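plimeo-recipes

README, last touched in December

What's in here

My grandmother's recipe cards, typed up as plain text files, plus the little bits of tooling I use to keep them in order. There are 325 recipes in the folder right now. The cards lived in two tin boxes for most of my life, and I started typing them after a kitchen leak got into one of the boxes and ate half of the soups. (The soups I had to piece back together from memory and from phone calls with my aunts, so please read the note on soups before you cook one for company.)

I named the whole thing Plimeo after the sticker on the lid of the bigger tin. I have no idea what Plimeo was. Crackers, maybe?

How the files are laid out

Every recipe is one text file. The name is the name on the card, lowercase, with dashes for spaces, so plum-cake-the-flat-one.txt and plum-cake-for-winter.txt are both real files and they really are different cakes. Inside you get four blocks in this order:

name
source
ingredients
method

Source is one of three words. "card" means I copied it straight off a card. "family" means somebody told it to me out loud. "guess" means I put it together from a shopping list, a stain and a lot of test batches. Of the 325, 167 are card and 79 are family, and the rest are guess. I'd love to move more of them out of guess, but I'm running out of people to call.

There's also an index file called all.csv with the name, the source word and a course. If you only want to search, grab that and skip the rest.

Folders

bread
soups
mains
cakes
jars
holidays

Jars is anything that ends up in a jar: pickles, jam, the pepper spread, rendered fat. Holidays is a mess. A dish goes in there if the card had a holiday written on it, even if we ate it all year, so if you can't find the walnut rolls under cakes, look in holidays.

Measurements

Oh boy. The cards use cups, but her cup was a particular enamel mug with a chip in it, and it holds a bit less than a standard US cup. I left the amounts the way she wrote them. Where I've cooked the thing and weighed what went in, there's a second line under the ingredient with grams. Trust the grams over the cups if you have both.

"A spoon" is a soup spoon, heaped. "A small spoon" is a teaspoon, level. "Enough flour" is enough flour, and I'm sorry, I can't help you there. Add it until the dough lets go of your hand.

Oven temperatures are almost all mine. She cooked on a Garkus range that had a dial with no numbers left on it, and the cards just say slow, good, or strong. I've been reading those as 300, 350 and 425 F. Strong may be too strong for your oven, mine runs cool. If your bread tops are getting dark before the bottoms sound hollow, drop it a little and tell me, I keep a list.

Spelling

She spelled by ear and switched languages in the middle of a line. I fixed English spelling in the method block and left the names alone. So it's still "appel pie good" in the index and it's going to stay that way! If a search comes up empty, try spelling it wrong.

A note on soups

The wet tin had most of the soups in it. Anything in the soups folder marked guess has been cooked by me at least 2 times and tasted right to me, but I was a kid when I last had the real ones and kids don't pay attention. The sour bean soup is the one I'm least sure about. My mother says it needs more vinegar and my aunt says there was never any vinegar, it was pickle brine, and I've put both versions in.

Things that may trip you up

The bread recipes assume fresh yeast in a block. For dry, use a third of the weight. I keep meaning to add that to each file and then I make bread and forget.

Lard means lard. Butter works in the cookies and is a sad idea in the flatbread.

The canning times in jars are old and I wouldn't follow them. Use a current, tested chart for anything you plan to keep on a shelf. I make the jars recipes in small batches and park them in the fridge.

There's no nutrition info and there isn't going to be.

Working on dough

Half the cards say "on the board" or "on the stone" and for years I thought that was just how she talked. She did mean it. Strudel and anything with a lot of butter went on the stone, because it stays cool and the butter doesn't smear. Yeast dough went on the board, which is kinder to it. I kept those words in the method blocks. If you've only got one surface in your kitchen, use it and chill your butter dough more often.

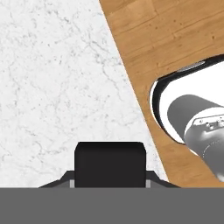

Pritchard (maintainer)

Marble for the pastry, wood for the bread, that's all it comes down to. Wipe wood with a barely damp cloth and let it air out. Keep lemon and vinegar off marble or you'll have dull spots forever. Ask me how I know. A bench scraper is good on both, just go easy with the corners.

Adding a recipe

Yes please, if you knew her or you're from Hirska or anywhere near it. The Hirska ladies traded cards all the time, and I bet some of ours are sitting in somebody else's tin. Send me a text file in the four-block layout, or just a photo of the card and I'll type it. Put "family" as the source if you heard it from a person. Please don't tidy up the amounts. If the card says "butter like an egg," then write butter like an egg.

I read mail in the evening, usually after 8, and I'm slow in December when the walnut rolls take over.

Checking your file

Run check.py from the top folder. It looks for the four blocks and complains if one is missing or if the source word isn't one of the three. It doesn't check anything else. It once let through a cake with no flour in the list, which I only noticed with the oven already hot.

Using this stuff

Cook from it, print it, change it, pass it along. If you put any of it in a book or on a site, say it came from the Plimeo cards and leave the odd names as they are.

To do

grams for the rest of the cakes
dry yeast amounts in bread
sort out holidays
find out which plum cake is the one with the crumb top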